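### 4.3 Resting on something, resting on nothing

The previous section dealt with spoons that were put away. We now come to the larger and less dignified group, the spoons that were merely put down. Of the 283 put-downs in the Eltum kitchen diaries, 211 ended somewhere other than a drawer, a dishwasher, a sink or a drying rack. The diaries call these places "the side," "the usual place," "where I could reach" and, in one household, "his side," with no further comment.

Our first coding scheme sorted these put-downs by surface: counter, table, stovetop, lid, plate, windowsill. It was tidy and it fell apart within a week. A spoon on a folded dishcloth on a counter is on the counter, according to anyone asked to find it, and on the dishcloth, according to anyone asked to wash it. We therefore replaced surface with contact. The question became which parts of the spoon touch something, and whether that something was put there for the purpose.

Three conditions cover most of the material. In *flat rest*, bowl and handle both touch the same surface, and the diarist usually mentions a wipe afterward. In *propped rest*, one end is raised, most often with the bowl over the rim of a dish and the handle on the counter. In *bridged rest*, the spoon lies across a gap and is carried at two places by two separate things. A spoon laid across the mouth of a mug is a borderline case. The mug is one object with a hole in it, and we coded it as bridged after a discussion that took up most of an afternoon and is not reproduced here.

Store-bought spoon rests are a poor guide to any of this. The Mistell rest, which was owned by more of our households than used it, is a shallow dish with a notch at one end. It supports the bowl well and leaves the handle to look after itself. Four diarists kept theirs for tea bags. One kept hers for a ring. An older pattern, the Husar double rest of 1967, came as two pieces that the buyer was expected to space by eye, and the leaflet folded into the box devotes more words to the spacing than to cleaning. We have only seen one complete set. The other three that came our way had been parted, and the surviving halves were serving as a doorstop, a paperweight and something in a garden.

The two-piece pattern interested us because it makes the user do some work. A one-piece rest has already decided how long the spoon is. A two-piece rest has to be set out each time, and the setting out can be wrong in ways that a dish cannot. If the pieces stand too close together, the spoon seesaws on its heavy end. If they stand too far apart, it drops between them, and the user says a word that our transcription guidelines render as [remark]. The neck of the spoon is no help, being the thinnest part and the one most people look at while judging the gap.

We also asked which end goes where. Higuchi, our name for the household with the most opinions, held that the bowl belongs on the piece farther from the user and the handle on the nearer one, so that the spoon can be picked up without turning the wrist. The same household put the spoon down the other way on 7 occasions in the diary. When this was raised, we were told that those were different spoons.

The height of the supports mattered less than we had expected. Diarists who improvised a two-piece rest used whatever matched: two jar lids, two corks, a pair of dominoes. Matching seems to be the point. Several people passed over a perfectly good lid because its partner was missing, and then laid the spoon flat on the counter, which by their own account was the thing they had been trying to avoid. Gonzalo Bustamante, who coded the April diaries, proposed the term "symmetry tax" for this. We let it stand in the codebook and have kept it out of the abstract.

For the description of a bridged rest we follow the wording used in Figure 3. The handle may end on its support or run past it. We call the second case *overhang*, and we record it only at the handle end, where it gives the fingers somewhere to go. Overhang at the bowl end is coded under spills. 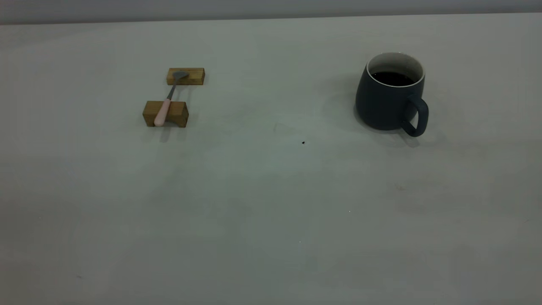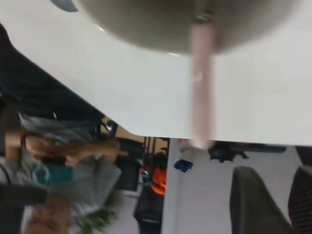

**Figure 3.** Bridged rest with overhang at the handle. First picture: a small spoon across two wooden blocks, its metal bowl on the farther block and its pink handle running past the nearer one. Second picture: the room on the same occasion, with dark shelving and a black chair.

Overhang was the one feature on which our two coders seldom disagreed, and we would like to claim credit for the definition. A likelier explanation is that a handle either sticks out or it doesn't. Agreement was much worse for propped rests, where "raised" turned out to mean one thing to a coder who cooks and another to a coder who does the dishes. We had the disputed entries read again by a third person, who sided with whoever had written the longer note.

Two limits should be stated before we turn to forks. The diaries record where a spoon was put down and say little about how long it stayed there, so a rest of ten seconds counts the same as one that lasted until the weekend. The diarists also knew what we were interested in. One confessed on the last page that she had bought a second trivet "to give you something to write about." We have excluded the trivet and kept the confession, which is filed with the correspondence.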